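Onuoha Weekend – Call for Crew, Stage Hands and Opening Acts

Posted 9/6/22

The Onuoha Weekend is a small music festival in Trindedville, with two stages, one campground and a capacity of 300 people per day. Last summer we sold 284 tickets for the Saturday and we hope to fill the field completely next time. The next edition will take place in August, and we are now looking for people who want to build it together with us.

We are open for applications in two groups: crew and opening acts. Please read the part which concerns you before you write to us.

CREW

We need 14 people for the whole festival, including one day of building before the gates open and one day of taking everything down. The positions are:

Stage hands (both stages). You carry, you plug, you tape cables, and you help the bands to change over in twenty minutes. Experience is welcome but we can teach you. You should be able to lift heavy things and to stay calm when a drummer is late.

Assistant to the sound engineer (Plaris stage). For this position we do ask for experience. You have worked with a digital mixing desk at least one season, and you can read a stage plot without help.

Artist welcome. You meet the musicians at the gate, give them their wristbands and meal tickets, and bring them to the backstage tent. A second language is a big plus, as many of our acts travel from far.

Campground and quiet tent. The quiet tent is open from noon until midnight for guests and crew who need a pause from the noise. There is tea, there are blankets and there are board games. You keep the tent tidy and pleasant, and you answer the questions of the campers.

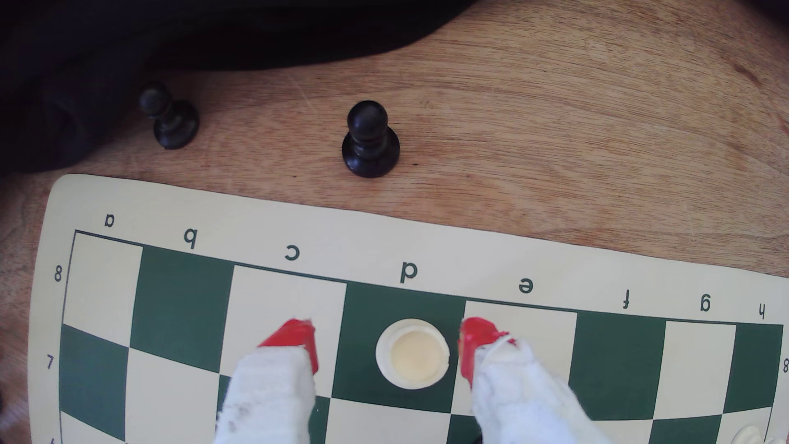 Chess for the slow hours.

One shift is 8 hours with a meal break in the middle. Nobody works more than one shift in a day, and every crew member has at least one evening free to watch the concerts. Stage hands and the sound assistant are paid by the day. The other positions are unpaid, but you receive a full festival pass, a place in the crew campground, three meals per day and a crew T-shirt. We can pay back bus and train tickets up to a limit which we will tell you in the first call.

You must be 18 or older on the first day of the festival.

OPENING ACTS

Each year we keep the first places of the afternoon for artists who have not yet played at a festival. We look for bands, solo singers, producers and DJs. All styles are possible – last time we had a brass band directly before a techno set, and the public stayed for both.

Your set should be thirty minutes long and mostly your own material. Every opening act receives a fee, meals and a proper sound check. We do not ask any money for applying, and we do not ask you to sell tickets.

HOW TO APPLY

Please fill in the form on our Clikard page. For crew, we need your name, the position you prefer, a second choice, and some sentences about yourself. A formal resume is only necessary for the sound assistant. For opening acts, we need two songs as links, a short text about the project and the number of people on stage. A live video is useful, even if it was made with a phone in a rehearsal room.

Our booking and crew coordinator, Ekene Lawal, reads all applications personally. It can take up to four weeks until you get an answer, but you will get one, also if the answer is no. If you need a special arrangement for access, diet or sleeping, please write it in the form so we can plan for it from the beginning.

Groups of friends can apply for the same shift – each person fills in a separate form and writes the names of the others in the last field.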